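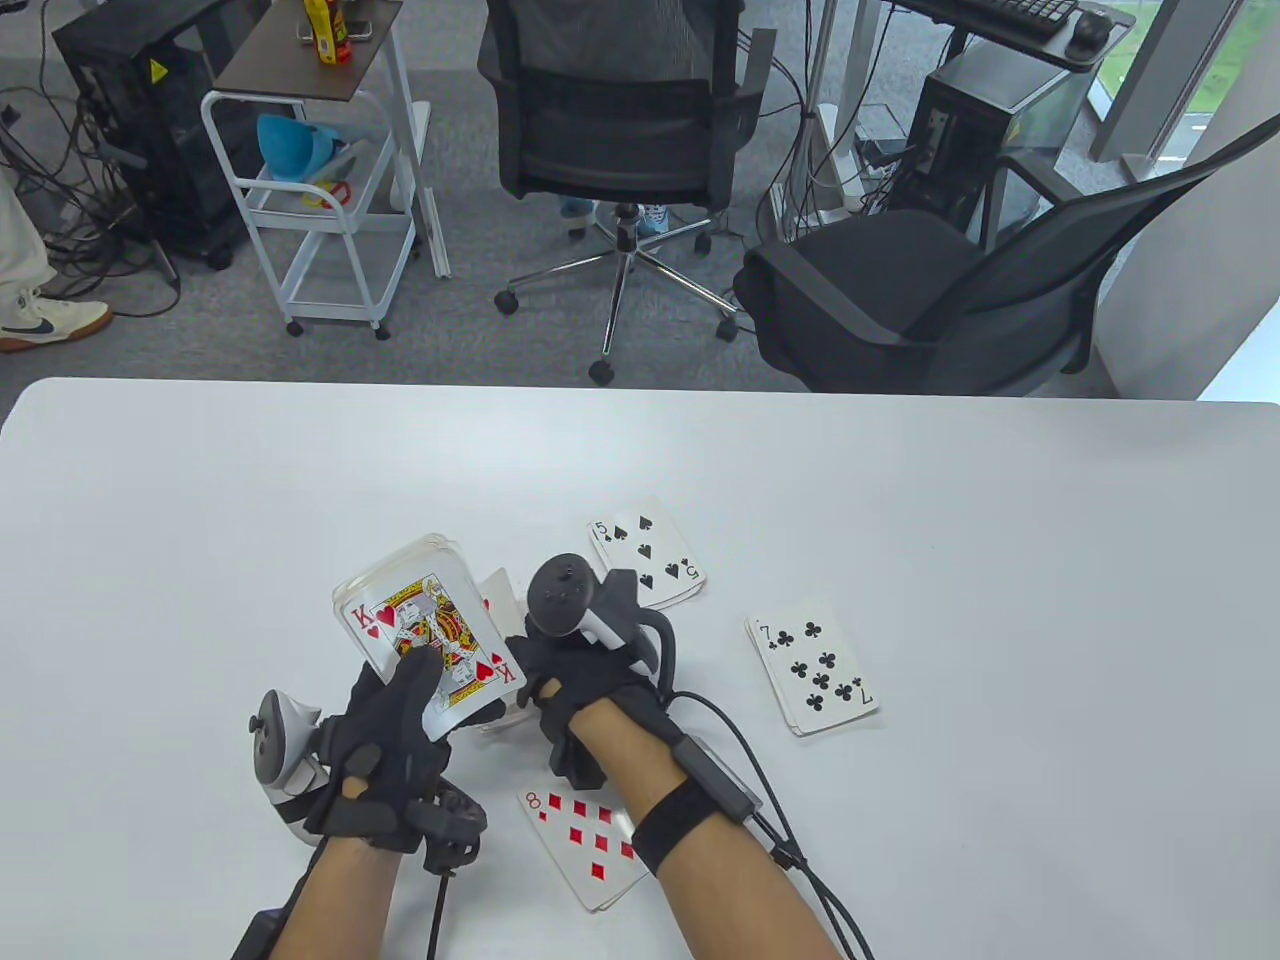 Keeping Playing Cards Sorted, Clean and Complete

Most households own more cards than they think. There is the deck in the kitchen drawer, the one in the travel bag, two that came with a cribbage board, and a loose handful at the bottom of the games box. Cards last a long time if they are kept flat, dry and together. The tips below cover sorting a mixed pile, finding out what is missing, cleaning, and storage.

Set up before you sort

Use a table with a hard, smooth top. A plain white or light surface is best, as a card that has slid away from the pile is easy to spot. Card backs with white borders will disappear a little on a white table, so work with the faces up.

Wipe the table first and dry it fully. Paper cards pick up water at the edges, and the edges are where swelling starts.

Clear more space than you think you need. Four suits laid out in rows take up most of a small kitchen table. If you only have room for a tray, use piles instead of rows.

Have these within reach:
A dry microfiber cloth
A soft pencil and a slip of paper
Rubber bands for temporary use only
A shoebox lid or baking sheet for cards you can't place yet

Sort by back first

If more than one deck is mixed together, ignore the suits to begin with. Turn everything face down and separate by back design and color. Two red decks that look alike at first glance often have small differences in the border or in the center pattern. Hold one card of each next to each other and check the corners.

Feel also helps. Plastic cards are slick and spring back when bent. Coated paper cards have a slight texture and hold a curve. Once you know a deck is plastic, any paper card in that pile is a stray.

Cards from bridge decks are narrower than poker cards. Square up the pile on its short end and the narrow ones will drop to one side where you can pull them out.

Then sort by suit

Take one deck at a time and turn it face up. Hold a small stack in one hand, tilted so you can read the top card, and pass cards off to the table with the other hand. Start a pile for each suit where the first card of that suit lands. It is quicker than deciding on an order in advance.

Keep the piles far enough apart that they don't slide into one another. Hearts and diamonds get mixed up more often than people expect, mainly in poor light, and so do clubs and spades. Alternate the colors as you place the piles, with a black suit between the two red ones, and you will make fewer mistakes.

Look at the whole pip in the middle of the card when you are tired. The small one under the corner number is the one people misread.

If your sleeves are long, push them up or fasten them. A cuff dragged over the table will carry the top card off a pile, and you won't notice until the end.

Check for missing cards

Put each suit in order from ace to king. Spread it in a fan or a row and run a finger along it, reading the numbers out loud. A gap is easy to hear. Write down any missing card straight away on the slip of paper, with the deck it belongs to.

Before you give up on a missing card, look in these places:
Inside the flaps of the box
Under the insert tray in board game boxes
Between the pages of rule booklets
Stuck to the back of another card

The last one is the most common. Rub each card between finger and thumb if the deck has ever been near a soda. Two cards stuck together feel stiff.

Noreen Dunne, a reader who runs a weekly card night, keeps every orphan card in one envelope marked "spares" and checks it before throwing out an incomplete deck. She has put three decks back together that way, one of them after the missing card had been gone for years.

A deck with one card missing can still be used. Write the rank and suit on a joker with a permanent marker and let it dry before it goes back in. For games where the backs matter, use a joker from the same deck so that it can't be picked out. 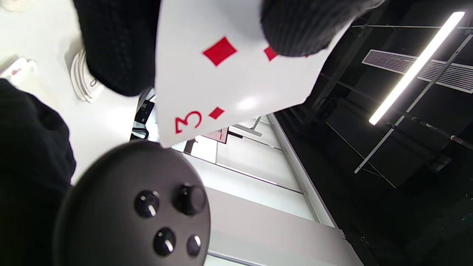
Cleaning cards

Wipe every card on both sides with a dry microfiber cloth, moving from the center to the edges. Never scrub back and forth across an edge, as this lifts the coating. For most decks a dry wipe once or twice a year is plenty.

For sticky spots on plastic cards, dampen the cloth with water and one drop of dish soap. Wipe the card, wipe again with plain water, and lay it on a towel. Let the deck dry overnight before you stack it. Don't use a hair dryer.

For sticky spots on paper cards, stay away from water. A clean white eraser, used lightly, takes off most finger grime. Test it on a joker. If the shine goes dull, stop there and accept the mark.

Tilt each card toward a lamp when you check it. Glare across the surface shows up smears and dents that you can't see straight on. A crease that catches the light will always be there, and pressing won't remove it.

Clean hands make more difference than any cleaning method. Hand lotion is worse than snack crumbs, as it leaves a film that makes cards drag. Wait until it has soaked in.

Can you handle cards in gloves?

Yes, if they fit closely. Thin knit gloves are fine for old or collectible decks, and they keep skin oil off the faces. The drawback is grip. Knit fabric slides on a glossy card, so hold cards by the edges with the fingers spread and don't try to deal quickly. Loose fibers come off new gloves, and on dark gloves you will see them at once on a white card face. Wash new gloves before using them.

Flattening bent cards

Square the deck and put it back in its box. Set the box under a heavy book for several days. If the whole deck bends one way, turn every second card over before you press it, so the curves work against each other.

Don't iron cards. The coating softens at a low heat and will stick to the cloth.

Storing them

The original box is good enough if the flap still closes. When it gives out, a tin or a hard plastic case is a better choice than a bag. Zip bags trap moisture and let the corners get knocked.

Take off rubber bands when you finish sorting. Left on, they cut a notch into the long edges, and old rubber melts onto the cards. If you need to hold a deck together, use a strip of paper wrapped around it and taped to itself.

Store decks on their side like books, packed closely enough that they don't lean. Keep them out of attics and away from radiators. A shelf in a hallway closet is usually dry enough all year.

Label the end of each box with the number of cards and the date you last checked it. A bare month will do. "52 plus 2 jokers, February" tells you all you need the next time someone wants a game.

Using up odd cards

Decks that can't be saved still have uses around the house.

Cut a card in half for a plant label. Plastic ones will last a season outdoors.
Fold one lengthwise to steady a wobbly table leg.
Use one to scrape candle wax off a wooden surface.
Wind leftover embroidery thread around one, with a small notch cut in each end.
Slip one behind a picture frame to protect the paint.

Keep the jokers from any deck you break up. They go in the spares envelope.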